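Kendora Setiment

The Kendora Setiment is a two-armed tabletop robot kit sold for garment handling and general household manipulation work. It is supplied by Kendora, a Canadian robotics firm, and is aimed at university labs, technical colleges and small companies that want a working bimanual station without designing one from parts. The kit is sold alone or with a yearly support plan.

History

Kendora began work on the Setiment as a replacement for the Dremby, an earlier single-arm kit that could pick and place small rigid objects but did poorly with cloth. Owners of the Dremby had asked for a second arm so that one gripper could hold an item steady while the other worked on it. A pre-production batch of 12 units went out to paying customers in November, and general orders opened on March 29, 2019. The name comes from an internal project label and has no stated meaning.

Design

The Setiment has two articulated arms on a common base, each ending in a gripper with two pointed fingers. The finger shape was chosen for pinching a single layer of fabric off a flat surface. Wider pads are available as an accessory and suit boxes, bottles and other firm goods. Fingers are held on by two screws and can be changed with the hex key in the kit.

A colour camera is mounted at head height and looks down over the work area. Cabling runs along the outside of the arms. Kendora says this makes replacement easier, and a damaged cable can be swapped without opening a joint, but owners are told to leave enough slack at the elbow and to check the clips weekly. Later units have a stiffer clip near the gripper.

The base bolts to a stand or to the owner's own bench. Any flat table of suitable height will do for the work surface, and the manual recommends a plain, light-coloured top with a matte finish - glare makes fabric edges harder to pick out.
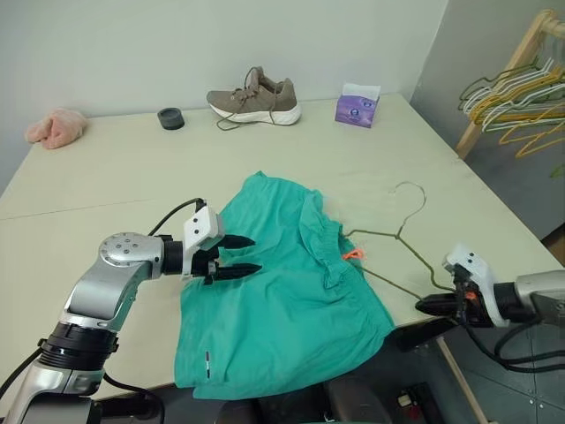 Garment tasks are the part of the product that gets the most attention in Kendora's own material. The supplied software includes starter routines for flattening, folding in half and placing a garment on a hanger. Hanging is the hardest of these. It calls for one arm to control the hanger while the other opens the neck or waist of the garment, and the routine has to be adjusted for each hanger type. Thin wire hangers need a firmer grip setting than plastic ones and tend to rotate between the fingers.

Software

The control software runs on a separate desktop computer, which is not included. New tasks can be written as scripts or taught by moving a pair of hand-held leader arms, with the motion recorded for later playback or for training. The standard licence covers 4 computers at one site. Recordings are saved in an open format and may be exported without charge.

Service and support

The support plan covers replacement of worn joints, gripper fingers and cables, along with telephone help during business hours. Kendora lists a service interval of 363 operating hours, after which the arms should be recalibrated. The procedure takes almost 40 minutes and can be done by the owner. Repairs to the arm motors must be done at the Kendora service centre, with freight paid by the customer once the warranty has ended.

Reception

Early owners have generally been favourable about the reach of the arms and the ease of changing fingers. Complaints have centred on the printed manual, which still carries several Dremby diagrams, and on the lack of a cover for the elbow joints, where lint from towels and fleece can collect.

See also

Dremby
Bimanual manipulation
Honda ASIMO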